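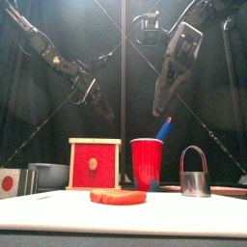
The red box and the pail, on the white table.

The Red Box

By Dayana Bedoya
November
Print this story | E-mail this story

Fulgencio Ibarra had until Tuesday to clear his sister's flat. The letting office wanted the keys by noon and would charge 200 for every day after that. He brought bin bags, a roll of tape and a flask of tea, and he began in the kitchen.

Most of it was easy. The saucepans went to the woman downstairs. The tins went in a carrier bag by the door. He found a drawer full of instructions for things Jellska had thrown out years ago, and he put the lot in the recycling without reading any of it.

The red wooden box was at the back of the cupboard under the sink, behind a bottle of floor cleaner. He knew it at once. It had stood on the window sill in their mother's house in Sowah, and they had not been allowed to touch it. When their mother died it went missing, and for the best part of a year he and Jellska had not spoken, each sure the other had it.

He sat down on the lino and held it on his knees. The metal pail was in there too, the one they had used for carrying feed. He took that out and stood it next to him.

His phone rang. It was his niece, Itar, calling from the train.

"Have you got to the bedroom yet?" she said.

"Still in the kitchen."

"Mum wants her blue cardigan. She says the home is cold."

"I'll find it." He turned the box round. "Itar, did she ever mention a red box to you?"

There was a noise on the line, a door or a tunnel.

"The one you took?" said Itar.

He said he would ring her back.

The lid was stiff and he had to work it with his thumb. There was no money inside, and none of the letters he had imagined. There was a receipt from the shop in Tikimeo for a coat, 583, with 4000 written under it in pencil and crossed out. There was a button. There was a key he didn't recognise, and a school photograph of himself at 6, with his hair wetted down and his collar crooked. On the back his sister had written his name and the year, and then, in a different pen, "ask him".

He read it several times. She had never asked him anything.

He drank some of the tea. Then he put everything back in the order he had found it and pressed the lid down. He taped up the last carton, carried it to the landing and went through to the bedroom. The cardigan was on the back of the chair. It still had a tissue in the sleeve.

He drove to the home at four o'clock with the cardigan on the passenger seat and the box in the pail on the floor, where it wouldn't slide.

Jellska was by the window. She looked at the cardigan first.

"You found it, then," she said.

"Which?" said Fulgencio, and pulled up a chair.

Recent stories
Two Stops Past Tikimeo
The Lodger's Piano
What the Ferryman Owed
Salt for the Path
A Coat for Sowah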